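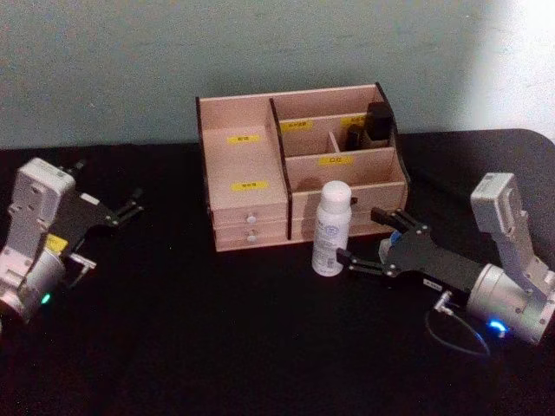 Home Forum Recipes New Posts Members Log in
Search this forum... Go

Grevside Food Board > Meatless and Dairy-Free

New Tomić oat cream cheese: has anyone baked with it?

plumgate
Tomić changed the recipe for their oat cream cheese in July and the Rirkovstead market has switched over to the new tubs. The old one was fine on a bagel and useless in the oven. The new label has fava protein in it and less coconut oil. I want to use it in a baked cheesecake for Friday and I'd like to hear from somebody who has tried before I buy four tubs.

hal_in_the_kitchen
I made one last weekend. It set. The old version split on me twice and left a ring of oil in the pan, and there was none of that this time. I used 12 ounces of the cheese, a block of silken tofu, sugar, lemon and two spoons of cornstarch. Baked low, left in the oven with the door cracked for an hour. The texture is closer to a New York style than I expected.

Taste is a little beany when it's warm. Cold, I couldn't pick it out.

rutabaga
I could pick it out cold. Maybe it's me, but I get the same thing from pea milk. My husband had two slices and said it was good, so take that for what it's worth. I'd go heavier on the lemon and add vanilla.

Dela Osei
I run the dessert case at Cakitness and we tested the new tub against the old one. We won't be switching. It bakes better, I agree with Hal there, but it costs $4 more per case and it weeps after a day in the cooler. Fine for a party where it all gets eaten. Not fine for a case where a slice has to look good on day two.

If you're baking it at home, drain it first. Cheesecloth over a bowl, overnight in the fridge. You'll lose a little volume.

hal_in_the_kitchen
Mine sat two days and didn't weep. Are you using cornstarch or tapioca?

Dela Osei
Tapioca. Could be part of it. I'll try cornstarch next time, but I still wouldn't pay the new price. 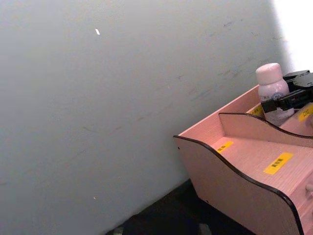

Re: New Tomić oat cream cheese: frosting

kettleblack
Going a bit sideways from cheesecake. I tried it in frosting and it was a failure. It went thin as soon as the powdered sugar went in and chilling didn't bring it back. The old tub made a decent frosting with the same recipe. So "improved" depends on what you do with it.

rutabaga
Less coconut oil would do that. Beat some firm vegan butter first and fold the cheese in by hand at the end. Don't use the mixer once the cheese is in.

kettleblack
I did use the mixer. I'll try folding, but I shouldn't have to relearn a carrot cake over a label change.

plumgate
Thanks all. I bought the tubs. Going with Hal's version, drained overnight like Dela said, with extra lemon. Cornstarch, not tapioca.

Thread views: 1,378 Replies: 38 Showing page 1
Previous Next Back to top

Comments

moss: Does the new one still say gluten-free? I can't find it on the tub at my store.

plumgate: Mine says it on the lid, under the ingredients sticker.

oldnorth: Regular cream cheese is half the price and never splits.

rutabaga: Wrong section of the board for that.

tansy: Draining works. I got a spoonful of liquid off each tub and the cake cut clean.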